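Notebook — 2026-09-27
Open day at Plelska, kitchen bench demo. Notes for the group, written up the same evening.
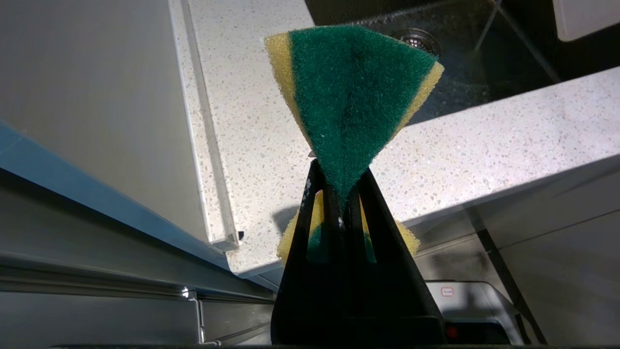 Went in with low expectations and came out with roughly the same ones, a bit better informed. The task was washing up: pick up the sponge, wipe, put it back by the sink. Trendura supplied the arm, Van der Linden the controller, and Plelska did the training and the talking.

The slide said 1,052 demonstrations. I asked how many were in this kitchen and on this counter. Answer was "the majority", and then we moved on to the next slide. Would like a number.

The grip. Two fingers pinching a scourer sponge in the middle so that it folds up between them. Fine for carrying. For wiping I am less sure — with the sponge doubled over you have a wedge of pad and not much flat face to put on a plate. Asked whether they measure contact area or force at the pad. They don't measure either. Success is "sponge touched the target and was returned", scored by the person standing next to it. I could score well on that without cleaning anything.

Ran 16 attempts while I was there. Not all of them counted, according to the host, as two were "resets". I wrote those down as failures. If the sponge ends up somewhere the arm can't get it and a person has to put it back, I don't know what else to call it.

Speckled worktop, which I'd have thought was awkward for the vision side. They say it makes no difference. No test on a plain one to compare with, so that's a belief for now. Same for lighting: blinds stayed where they were the whole session. Asked if we could change them and was told after lunch. After lunch was the panel talk.

Things I did like: the wrist view was up on a monitor for everyone, and they didn't hide the slow bits. The Toltarside demo last year was all sped-up video.

To do:
— ask Plelska for the raw logs, including resets
— try the same pinch on our own bench with a wet sponge and a dry one, 24 runs each
— find out what happens to the fingers after a week of washing-up liquid
— decide if we still want the loan unit. I'd say wait.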